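Two Arms, One Pencil Case: Sille Riis on Her Shared-Workshop Build

Sille Riis rents bench space at Grundport, a shared workshop where most members work in wood. Her build is a two-arm cell that handles markers and a flat plastic pencil case. She spoke with us on Thursday, January 25, 2024.

The arms were bought. The rest she assembled, starting with the control box. "The first version ran both arms off one supply," Riis said. "When they accelerated together the voltage dipped and the left controller reset. I split the power and put them on a common emergency stop."
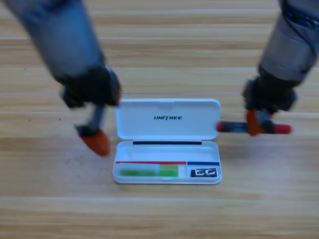 The two controllers also had to share a clock. Riis logs joint positions at 200 samples per second, and an early offset between the logs made them useless for checking a move that needs both arms. "I lost most of a month to that," she said. "The fix was one cable and a short script."

The task has several stages: the case is open or shut, the lid lies flat or it doesn't, and each marker has to end up in the tray lengthwise. Riis marked the tray floor with a red line and a shorter blue one. The lid is the harder half. A hinged part moves along an arc, and a fingertip that follows a straight path will slip or push the whole case across the table.

"I limit the downward force and let the wrist give a little," she said. "If the case slides 4 millimeters, the next move is already wrong."

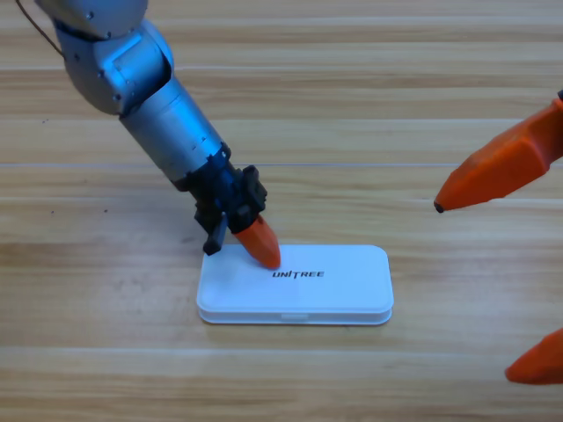 Does she clamp the case to the table? "I did for the first 2 weeks. Then I took the clamp off, and now the program finds the case again before every move."

The orange fingertips are her own work. Kerubo Langat, who has the next bench, helped with the molds. Langat favored a softer tip; Riis wanted one that would hold its shape against a round barrel. They settled on a firm core with a thin skin, and Riis keeps a written record of when each one is replaced. 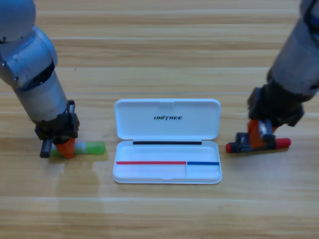 Picking up a marker is slow by design. The fingers come down over the barrel, close, and wait while the motor current settles. Riis reads that current as a rough measure of grip. A cap is a poor place to hold, in her view, as it can turn or pull free.

"Langat thinks the wait is too long," she said. "She's probably right. I would like to run 2000 cycles before I shorten it."

Next on her list is the cable routing at the left elbow, followed by a proper cover for the control box.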